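Delia Preda
11 June 2024

Thread on indoor humidity and wood floors. I logged one floor from November until last week and have opinions about gaps, meters and filler. Long, mostly numbers and complaints.

Starting point: every winter the floors in this house open up between the boards, and every summer they close again. I wanted to know how much of that tracked the air in the rooms and how much was the subfloor.
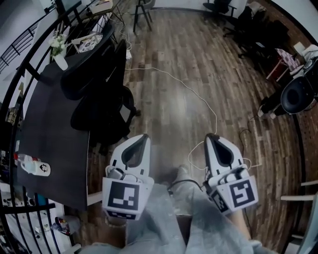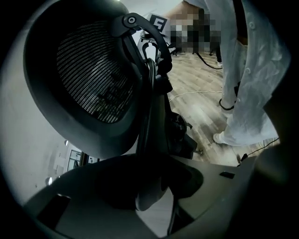
Floor in the first one, back of the mesh office chair in the second.

Method. One hygrometer on a low shelf, out of direct sun and away from the heating vent. One pin meter for the boards. Same board, same end, same grain direction each time. Feeler gauges for the gap.

The hygrometer is a Zanberg. It logs on its own and exports a plain text file. The pin meter is a Viteteo, which does neither, so those readings went into a notebook and then a spreadsheet.

Total after cleaning: 1156 air readings. Far fewer wood readings, as those need me on my knees with a flashlight.

Before trusting any hygrometer, do the salt test. Table salt, enough water to make a wet slush, sealed container, sensor inside but not touching the salt. Leave it overnight at room temperature. It should settle at 75 percent. Mine read low by four points, so I applied that offset to everything.

A single-point check only tells you about the region near that point. If your winter air is very dry, check against a second salt. Magnesium chloride gives you a point near 33 percent. I did this late and it moved the offset a little at the low end.

Result, part one. Board moisture follows room humidity with a lag. Short swings (cooking, showers, one rainy afternoon) hardly show up in the wood. A cold dry spell lasting a couple of weeks does.

So the daily graph is mostly noise as far as the floor is concerned. I ended up plotting a rolling two-week average and ignoring the rest. The gap widths lined up with that curve much better than with the raw one.

Part two. Gaps are not evenly distributed. Most joints moved by an amount you would need the gauge to notice. A few moved a lot. This is usually called panelization: finish or old filler glues several boards into one wide unit, and the movement of the whole unit shows up at one joint.

The house had a coat of Idora floor finish put on by the previous owners. I can't prove it bridged the joints, but the wide gaps repeat at fairly regular intervals in the coated rooms and are random in the one room that never got it.

Part three, subfloor. Access from the basement is easy, so I took readings on the underside too. They were higher than the top side in spring and close to it in winter. A cupped board in spring is consistent with that. Do not sand a cupped board until both sides agree. If you sand it flat while the bottom is wetter, it will crown when it dries out.

On filler: don't fill seasonal gaps in January. The boards expand in summer, the filler is either crushed or pushed up, and you vacuum it for the next three years. If a gap is still open at the most humid part of the year, that one is a candidate.

Mihăilă, the flooring place I called for a second opinion, quoted $400 to rack out and fill the 581 square feet upstairs, in winter. I asked what happens in July. The reply was that the filler is flexible. I declined.

What I bought instead was a humidifier with a larger tank and a setpoint I could believe after the salt test. Target for winter is 35 percent. Higher would be kinder to the floor, but the windows here are old and they start to drip on cold nights. The windows set the upper limit.

Pin meter notes, for anyone repeating this. Set the species correction or your absolute numbers are wrong. Push the pins in along the grain. Don't read through finish with pins that only touch the surface. Trends will survive a bad correction, thresholds won't.

Someone will ask about plank width. Wider boards mean fewer joints and more movement at each one. Flat-sawn moves about twice as much across its width as quarter-sawn. If you're choosing a new floor for a dry-winter climate, narrow and quarter-sawn is the boring answer.

Open question: the joint nearest the exterior wall never fully closed. It could be debris packed in the gap, or a fastener. I'm going to clean it out with a thin pick, measure again at the end of August, and add the number to this thread.

Spreadsheet on request. The column headings are bad.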